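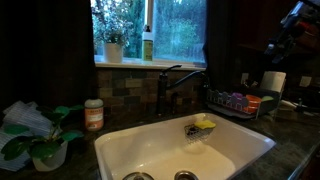 Travel Planning 2, Unit 5: Comparing two island stays

Read this before the tutorial and bring the worksheet. The one from last year has the wrong ferry times on it, so please recycle that.

5.1 The client's question

Clients seldom ask which island is better. They ask which one they'll like, then tell you nothing about what they like. Your first job is to get three facts out of them: how long they have, how they feel about small boats, and whether they intend to cook.

5.2 Our two properties

Tautahi is a hotel with a restaurant, a pool and a jetty. The room rate is $144 a night with breakfast. The transfer takes 27 minutes on flat water. The brochure doesn't mention any other kind of water.

Brulterent is a set of self-catering cottages. A week costs $684, linen included, groceries very much not. The shop on the island closes at noon and is proud of it.

5.3 Working the price

Seven nights at Tautahi comes to $1008 before anyone has eaten dinner. Trendow, the booking agency we use in class, sells the same week with dinners at $1116. Work out what each dinner costs under that deal, then look at the sample menu and decide how you feel about it.

For Brulterent, add food, the boat and one restaurant meal, for the night the cook of the family goes on strike. Students always leave that out. Parents never do.

5.4 Season

November is the cheap month at both places. It's also when the wind turns around and the snorkelling trips get cancelled. Tell the client before they pay – it is a much shorter conversation than the one afterwards.

5.5 Reading guest reviews

Sort reviews by what the guest was complaining about. Weather goes in one pile, other guests in another, and the property itself in a third. The third pile is usually thin. Check dates as well, as Tautahi was run by Rustetti until the refit and half the grumbles are about a carpet that has left the building.

For the tutorial

Write one paragraph recommending a stay to a couple with a toddler and a fear of ferries. "It depends" will be handed back unmarked.

Handout revised 2018-03-17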